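Color at Home: What Printed Cloth Does to a Small Room
Student project report
Kathleen Ó Riain
June 2025

Why I picked this

My grandmother had one wall hanging in her kitchen for as long as I knew her, a faded orange thing with a sailboat on it, and everyone who came in said something about it. When our class was told to choose a design question we could test in our own homes, I already had mine: does one big piece of printed cloth change how people feel in a room? I wanted to know if my grandmother was on to something, and I had a great time finding out!

What I read first

I started in February with library books on household textiles. People have hung cloth on walls for a very long time, partly to keep out drafts and partly to have something to look at in winter. Screen printing made large pictures much cheaper, and suddenly an ordinary family could have a whole landscape over the couch. I got completely lost in the chapters on repeats. A repeat is the point where a pattern starts over, and once you learn to spot it you can't stop (I now find repeats on bus seats, on pajamas, on my dentist's curtains). A panel is different. It is one picture that fills the cloth, with no repeat at all, and it asks for a plain wall and some space.

The other thing I read up on was color. Most of the books say blue makes a room calm and red makes it lively, but they don't agree on how much blue or which red, and a couple of them sound as if they are copying each other. That made me want to try it myself even more.

The test

I used the spare room in our apartment at Skovside, which has white walls and one window facing north. I gave the room four looks:

Bare wall
Small repeat, yellow leaves on cream
Large repeat, green and gray stripes
Landscape panel, mostly blue

My visitors were neighbors, cousins and friends from school, 30 of them in all. Each person sat in the room with each look for a few minutes and filled in a card. The card asked how big the room felt, how warm it felt, and whether they would like to read there. There was also a blank space for anything else, and I'm so glad I left it, because people wrote wonderful things in it. One cousin wrote, "I would do homework here but only math."

I changed the order from one visitor to the next so the panel wasn't always last. The lamp stayed in the same spot the whole time. I could not control the weather, and a gray afternoon in a north room is pretty gloomy no matter what is on the wall.

What people said

The yellow leaves won on warmth, easily. The stripes got the most mixed cards of all, and two people said they made the ceiling look lower, which surprised me. I had expected them to make it look higher, but I had hung them sideways to save cloth, so that one is on me.

The panel was the one people talked about. Most said the room felt bigger with it up. They also said it felt cooler, and a few asked if the window was open. My neighbor looked at it for ages and told me about a lake she used to swim in as a girl. Nobody told me a story about the stripes.

For reading, the bare wall came last and the leaves and the panel were so close that I don't want to call a winner.

Problems and what I would change

Creases! Cloth that has been folded keeps its lines, and on a plain area of strong color they show a lot more than they do on a busy print. Next time I would steam everything the night before and hang it from a full-width rod, since clips made the top edge droop. I would also try a panel in warm colors. As it stands I can't tell if the room felt bigger because of the blue or because of the landscape.

I'd like to run it again in a room with south light too. My aunt has offered hers, provided I leave the leaves up afterward.

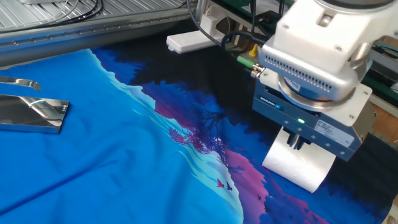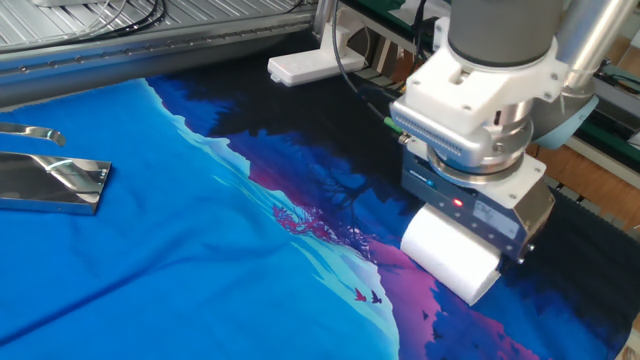

Landscape print, blue field with a pale blue edge, laid flat.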